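FOR IMMEDIATE RELEASE

Nov 19, 2023

Adero Reuse Center Opens Free Remote Control Exchange for Area Households

The Adero Reuse Center has announced the opening of a free exchange for used remote controls, the first new service at its Carrasco Street location since the repair room was enlarged in April. Residents may now bring in remotes they no longer need, have them sorted and checked at no cost, and request a replacement for one that has been lost or broken.

The service was developed after a trial period in which the center collected 832 remote controls from households, offices and two residential care homes. Of these, 105 were given to new users during the trial. Many of the others are now listed in the center's catalog by the type of device they operate, including televisions, fans, air conditioners and set-top boxes.

"A missing remote is a small problem, but it is often the reason a television or an air conditioner ends up at the curb," said Macarena Nieto, director of the Adero Reuse Center. "We want residents to ask us first, before they replace a machine that may have years of use left in it."

Each remote received by the center is placed on a sorting tray with others from the same intake. Staff open the battery compartment, look for corrosion or broken contacts, and note the model number where the label can still be read. Batteries and covers are handled separately, and loose covers are matched to their remotes before anything is put into storage.

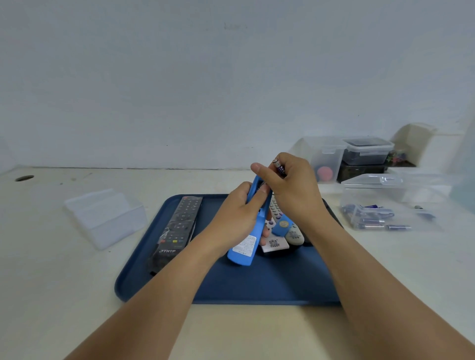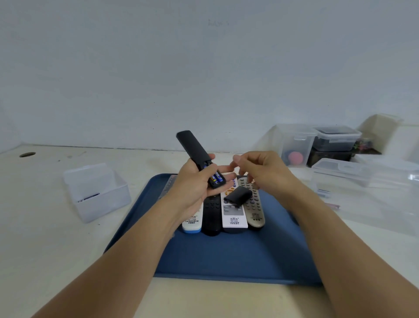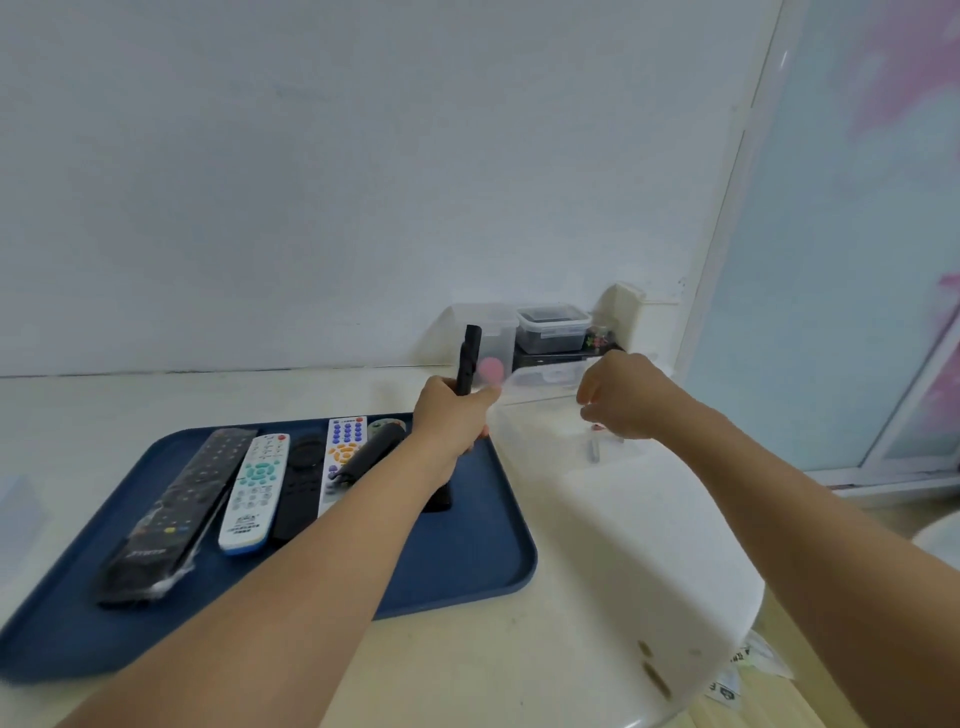

Remote controls at the sorting tray. Photos: Adero Reuse Center

Battery safety is a central part of the work. Remotes left in a drawer for a long time can leak, and the residue can harm both skin and surfaces. The center asks residents not to open a compartment that shows white or green powder, and to hand the remote over in a sealed bag. Used batteries are kept apart from other materials and sent for recycling under an agreement with Zirnetti, a regional collection firm.

The exchange is supported by a grant from the Uler Fund, which will cover tools, storage boxes and staff hours for the coming year. The center expects to have room for up to 700 remotes on its shelves once the storage area is complete.

"The fund looks for services that people can use without an appointment and without a fee," said Rizwan Dissanayake, program officer at the Uler Fund. "The exchange meets a plain household need, and it keeps working parts in use."

Residents may bring a maximum of 6 remotes per visit. Covers should be taped to the remote they belong to. Those seeking a replacement are asked to bring the make and model number of the device, or a clear photograph of the label on its back — the name on the front is usually not enough to find a match. Universal remotes are available when no original can be found, and staff will set them up on request.

The center is not able to accept game controllers, car key fobs or garage door openers at this time.

Media contact: Imani Wanyama, Communications Office, Adero Reuse Center

Questions about donations from offices and care homes may be directed to Montserrat Arroyo, intake coordinator, at the Carrasco Street location.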